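Plitport Skills Workshop
Bench notes: thread, light and tissue

These notes are for all those booked to use the stitching benches at Plitport. They deal with the care of materials and with good habits at the bench, and do not replace the teaching given by course staff. Questions should be sent to Stamatia Andreadis at the workshop office.

Before starting

Tissue should be taken from the cold store 10 minutes before use and laid out with its smooth side up. Keep the surface moist. A dry piece drags on the thread and tears at the entry points. Dab off standing liquid with gauze; do not rub.

Dark thread is issued for all first sessions, as it shows up well against pale tissue. Cut a length you can manage. Long tails catch on the jaws of the instruments and are a common cause of knots forming where they are not wanted.
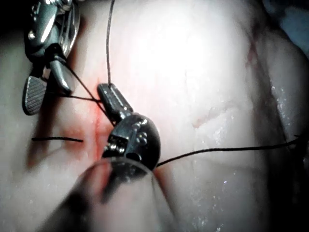

Hold the thread with the flat of the jaws and avoid gripping the same spot twice. Repeated pinching roughens the thread, and a roughened length should be thrown away. When both instruments are holding thread, move one at a time.

Light

Moist tissue throws back a strong glare. Set the lamp a little to one side and turn it down until the edges of the cut can be seen clearly - a bright patch in the middle of the work will hide small punctures. Users who share a bench should agree the lamp setting before they begin.

Placing the stitch

Enter at a steady distance from the edge and come out at the same distance on the other side. Draw the thread through slowly, in line with the stitch.

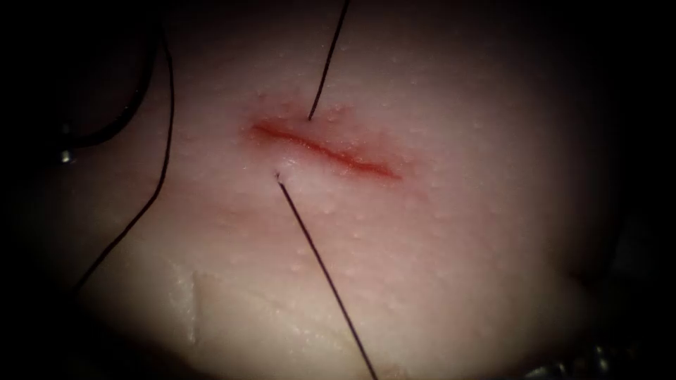
The edges of the cut should meet without being squeezed. Puckering along the line means the thread is too tight and should be eased before the knot is set. Red staining near the cut may be blotted so that the next entry point can be found.

Clearing up

Needles go in the yellow sharps tub, and tissue in the lidded bin marked Warerow. Loose thread must be picked up by hand, as it blocks the sink trap. The bench book, kept by Eleni Tomić, is to be signed before leaving. Worn instruments should be tagged and left in the tray by the door.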